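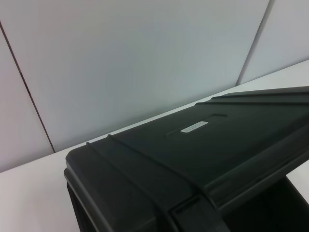 Figure 1. Dark plastic case on a white tabletop.

Section 4: Setting Up the Track Monitoring Unit

4.1 Purpose

This section sets out the steps for installing a Plimisov track monitoring unit at a rail tunnel or station box worksite. It applies to all units issued to the Savstead Station Extension and replaces the instructions dated 27 May 2022. Readers should have completed Section 3 (Site Access and Protection) before starting work.

The unit measures settlement and tilt of the running rails while excavation takes place nearby. It does not replace manual survey. Manual readings must continue at the intervals given in the Monitoring Plan.

4.2 Before You Begin

Confirm that the following are in place:

- A signed access permit for the section of track concerned
- The current benchmark list, issued by the Survey Office
- One control unit, with its power lead and antenna
- Tilt sensors and mounting plates, as shown on the layout drawing
- A torque wrench with a valid calibration label

CAUTION: Do not enter the track area until the person in charge of protection has given permission in person. A radio message is not sufficient.

4.3 Mounting the Sensors

1. Locate the first sensor position on drawing 1151. Positions are numbered from the Vuvska end of the platform.

2. Clean the top of the tie with a stiff brush. Remove all ballast dust, grease and loose paint.

3. Place the mounting plate so that the arrow points toward the nearer rail. Keep a clearance of at least 60 mm between the plate and the rail clip.

4. Fasten the plate with the bolts supplied. Tighten in two passes, working across the plate from corner to corner.

5. Seat the sensor on the plate and close the locking lever. The lever should lie flat.

6. Run the cable along the outside of the tie and secure it with the clips provided. Leave a small loop at each sensor to allow for movement.

7. Repeat for the remaining positions.

NOTE: On slab track, use the adhesive plates in place of the bolted type. Allow the adhesive to cure fully before seating the sensor.

4.4 Connecting the Control Unit

1. Fix the control unit to the tunnel wall or platform edge bracket, above the flood level marked on the drawing.

2. Connect the sensor cable to port A. Port B is reserved for the Bozkurt relay and must remain capped when the relay is not fitted.

3. Connect the power lead and switch on. The status light flashes amber during start-up and then turns steady green.

4. If the light is still amber after 3 minutes, switch off, check the cable at port A and start again.

WARNING: The power supply must be isolated before any cover is removed. Only a licensed electrician may work inside the control unit.

4.5 Taking the Baseline

The baseline is the set of readings against which all later movement is judged. A minimum of 200 readings per sensor is required, taken before excavation begins within the zone of influence. Trains may run normally during this period - the software removes readings affected by passing traffic.

When the baseline is complete, print the summary sheet and send it to Melahat Karakaya, Survey Office, for acceptance. Alarm levels are entered only after acceptance. Requests to change an alarm level must be made in writing to Sotiris Karras, Instrumentation Manager.

Continue to Section 5, Alarm Response.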